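Gusine: the seed packet set

README, last touched Mar 9, 2019

Hi! I'm Sointu, and Gusine is my folder of pictures and notes on keeping seed packets in order. It started in January, when I dumped out my shoebox and found I had three kinds of kale and no idea how old any of them were. I've been fiddling with sorting ever since (my family is very patient).

What you get: 1,563 pictures, one notes file, and a plain list of the packets with the name, the type and the year I bought them. The list has 94 lines. If a year is blank, I couldn't read the stamp and didn't want to guess.

How I sort: flowers and vegetables stay apart, always. I like to stand packets up so I can flip through them like records, and a wire basket or rack is great for that, much better than the shoebox. Paper packets slump when there are only a few of them, so lean them on something.

Flower and vegetable packets with the black wire holder:
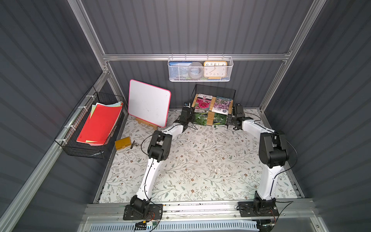
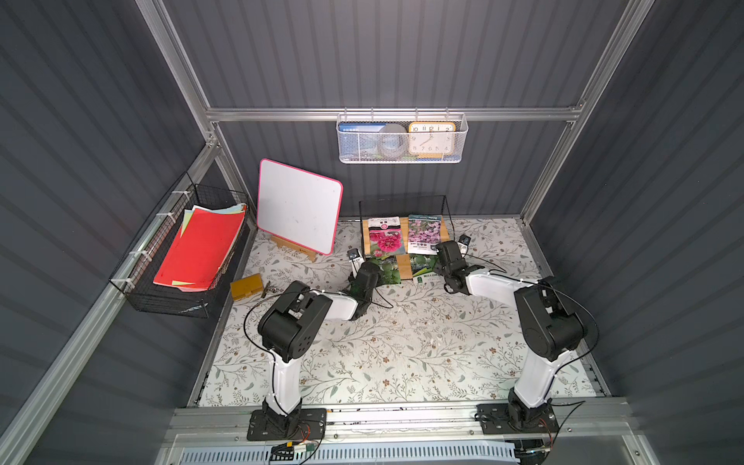
Jouko Niskanen went through the first 900 pictures with me and fixed a lot of my names. I had "greens" for everything with a leaf on it! We settled on four types: flower, leaf, root and herb. Peas and beans don't fit and are stuck under "herb" for now, sorry, I'll get to it.

Stuff to know before you use it:

The packet list and the pictures don't match one to one. Some packets show up over and over and 33 of them never got a picture at all.

Small print is hard to read in most of the pictures, so go to the list for variety names.

Folder names are Josto (spring sorting) and Baptiste (everything else). They're just names I liked, don't look for a system.

Use it for whatever you want, a class, a garden club handout, your own sorting project. A mention of the Skonbridge seed swap would be nice, but I won't chase you. If you spot a wrong name, add a line at the bottom of the notes file with the old name first and the new one after it. Still to do: the peas and beans, and a second pass over the lettuces.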